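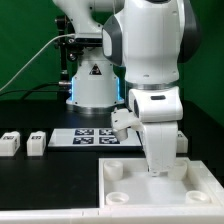 Figure 2. Robot arm and tray with cup-shaped holders.

4.2 Matching of proxy voting instructions

Custodians in the sample sent 602 voting instructions through Navow during the December window. Roughly 40 were rejected at first submission, mostly for a stale holding balance.

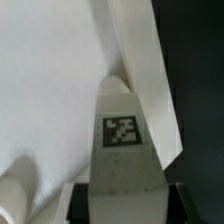
Department of Finance and Market Systems, Flurholm

Rejected instructions were repaired by hand and resubmitted. We did not adjust for securities out on loan - the registrar's file does not flag them - so the balances used are those at record date. 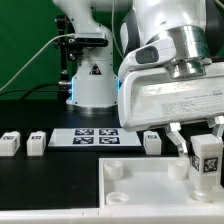
Figure 3. Gripper with tagged white block.

Two custodians kept a parallel spreadsheet through the whole window. Their cut-off was 50 minutes earlier than the registrar's, and late changes of mind by fund managers were therefore not honoured. 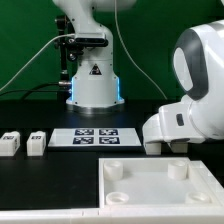 Those late changes are left out of the totals and treated separately in section 4.3.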